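Gremwood Community Reuse and Repair Programme
Progress report to the Verton Fund, second reporting period
Prepared by Romana Jelínek, Programme Manager

1. Purpose of this report

This report sets out progress against the outcomes agreed in the grant letter, describes the main changes since the first report and asks the Fund to approve one variation to the budget. It should be read together with the financial statement, which has been sent separately by our accountants, Vaněk.

2. Overview

The programme collects unwanted household and office goods from across Gremwood, repairs what can be repaired and passes the goods on to residents at low or no cost. In this period 1,159 items were passed on to households, against a target for the full grant year of 2,000. Furniture and small kitchen appliances remain the largest groups by a clear margin. Bicycles fell below expectations during the winter but demand picked up from February, and the waiting list for children's bicycles is now closed until the early summer.

Referrals continue to come mainly from the housing office and from the two health centres. We had expected schools to refer more families than they have. Meetings with school offices suggest that the referral form is too long, and a shorter version has been in use for the past few weeks. It is too early to say whether it has made a difference.

3. Office equipment

Donations of office equipment were higher than planned, largely as a result of two local employers moving to smaller premises. Desktop computers are opened and checked for missing parts before a decision is made on whether to rebuild them, keep them for spares or send them for recycling. Storage drives are dealt with under the data protection procedure attached to our first report, which has not changed.

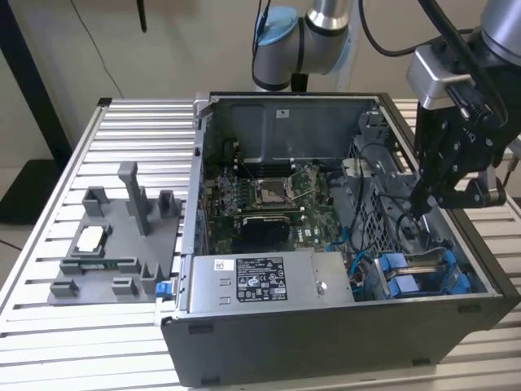
Desktop computer with its side panel removed. The processor socket is empty.

Demand for desktop computers is lower than demand for laptops, and we do not propose to raise the target for this group. Households living in one or two rooms often have no space for a desk. Where desktops are wanted, it is mostly by clubs and advice centres, and we have agreed with Stodico that suitable machines will be offered to its member groups first.

4. Premises and transport

The lease on the main unit was renewed on the same terms. The landlord has repaired the roof over the loading area, which had leaked on several occasions and had forced us to move upholstered furniture away from the rear wall. We lost a small number of mattresses and one sofa. These were not insured individually and the cost has been met from general funds.

The van was off the road for longer than expected while a gearbox part was on order. During that time collections were limited to one day a week, using a hired vehicle – this accounts for the overspend shown on the transport line. The regular Tuesday round in the villages has 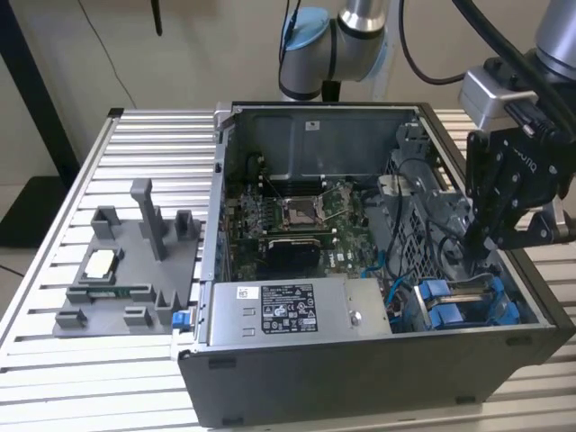 since been restored, and residents who had been waiting for a collection have all been offered a new slot. We have also moved the start of the round to 8.30, which avoids the worst of the traffic near the primary school.

The heating in the sorting room remains poor. We have received one quotation for new heaters and are waiting for a second before making a decision.

5. Training

Repair training is led by Vlasta Kolář and covers basic electrical safety, furniture repair, sewing and bicycle maintenance. Attendance at the electrical safety course stood at almost 80 per cent of places offered. The sewing course was full throughout. Furniture repair was less well attended, partly because it was held in the evening, and it will move to a morning from next term.

Several trainees have asked for a recognised certificate. The cost of registering as a centre is beyond the present budget, but the college has offered to discuss a joint arrangement and a meeting is being set up. 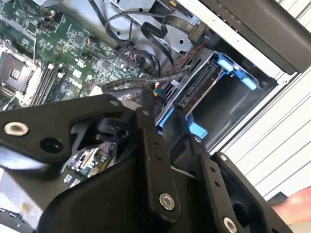
Progress Report No. 2

6. Finance and request for variation

Spending is in line with the budget overall. Transport is overspent for the reason given in section 4, and publicity is underspent because the printed guide was delayed. We ask the Fund to allow the unspent publicity money to be moved to transport. No increase in the total grant is requested.

7. Next period

The main tasks are to complete the printed guide, review the new school referral form and settle the heating work. The reuse shop will open for one additional morning each week as a trial, and takings and visitor numbers will be included in the next report. Questions on this report may be sent to the Programme Manager at the Gremwood office.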